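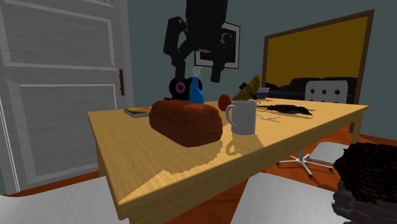
Lachlan Drummond在中期评审意见中写道，仅凭仿真环境中的成功次数比较两种夹爪，说服力有限，除非报告同时交代接触参数的设定方式，并把失败情形逐类列出。本组接受这一意见，终稿的第三节和第四节据此重写，原中期稿中的总评分表不再保留。

机器人综合实践课程项目报告
课题：桌面杂物环境下两种二指夹爪的仿真抓取比较
提交日期：06/06/2018

一、课题背景与任务
本课题由Sullel实验中心下达，要求在家居类仿真场景中，对连杆式二指夹爪与平行二指夹爪的抓取表现进行比较，为下一学年实验平台的末端执行器选型提供参考。连杆式夹爪采用Grullberg型模型，平行夹爪采用Derkach型模型，两者安装于同一机械臂模型的末端法兰，控制程序统一使用Mastov控制器的位置模式。

任务书规定的对象为日常物品，包括面包、杯子、瓶子、水果和小型餐具等。各物品同时置于木质桌面，彼此之间可有遮挡。夹爪自上方接近目标，不允许事先推开邻近物品。

二、场景与试验安排
试验共设4组场景。各组所用物品种类相同，摆放位置与朝向由随机种子生成，生成后固定保存，两种夹爪使用完全一致的初始状态。全部有效试验为921次，因程序中断或初始穿模而作废的记录不计入其中，另存于附录二。

每次试验按以下步骤进行：
1. 载入场景，待物体静止；
2. 机械臂移动至目标上方的预备位姿，夹爪张开；
3. 沿竖直方向下降至抓取高度；
4. 闭合夹爪，达到力阈值后停止；
5. 提升并保持，判定结果。

物体在提升后仍保持于两指之间，且未触及其他物品，记为成功；物体虽被提起但带动邻近物品移动的，单独记为“带扰动成功”，统计时不并入成功一类。

三、参数设定
中期阶段，两种夹爪沿用了各自模型文件中的默认摩擦系数，数值并不相同，由此得到的比较结果不能成立。终稿阶段统一了指面材料参数、仿真步长和闭合力上限，并将二月以前的数据全部舍弃，重新采集。

控制器方面，Mastov的下降段原设有较大的末端减速区间，导致平行夹爪在接近瓶类物体时停留时间偏长。本组将减速区间缩短后，单次试验的仿真步数由近700步下降，具体数值随目标高度变化，见附录一。

相机固定于场景一侧，视角在全部试验中保持不变，图像仅用于事后核对，不参与控制。物体位姿直接读取自仿真器，因此本报告的结论不涉及感知误差。

四、结果与失败分类
对于瓶子和杯子等较高的物体，两种夹爪均能完成抓取，差别主要体现在对周围物品的影响上。连杆式夹爪张开时外侧连杆向外突出，在物品密集处下降时容易先碰到相邻物体。平行夹爪的手指较直，所需侧向空间较小，带扰动成功的记录也相应较少。

对于面包一类宽而低的物体，情况相反。平行夹爪的最大开度仅略大于物体宽度，物体朝向稍有偏差即发生指尖压顶。连杆式夹爪开度较大，对朝向误差的容忍程度较高。

贴近桌面的细长餐具是两者共同的难点。连杆式夹爪闭合过程中指尖高度有变化，若不作补偿，指尖会抵住桌面或从物体上方滑过。加入高度补偿后情况有所改善，但仍未达到任务书的要求。

失败记录经两名组员分别标注后合并，共归为9类，其中出现较多的是指尖压顶、邻物碰撞、提升滑脱和桌面接触。标注不一致的记录由全组复核，复核前后的标签均予保留。

五、存在的问题
第一，仿真中的面包按刚体处理，未反映受压变形，相关结果不宜直接用于实物。第二，杯子的把手在碰撞模型中被简化，夹持把手的方案未能纳入比较。第三，抓取方向限定为竖直向下，对连杆式夹爪的侧向抓取能力没有作出评价。

六、选型建议
若下一学年的实验以密集摆放的瓶、杯类物品为主，建议采用平行夹爪；若以尺寸差异较大的混合物品为主，建议采用连杆式夹爪，并在控制程序中保留指尖高度补偿。机械臂与控制器无需更换。

场景文件、随机种子及标注记录已随本报告一并提交Sullel实验中心存档，附录一为参数表，附录二为作废试验记录。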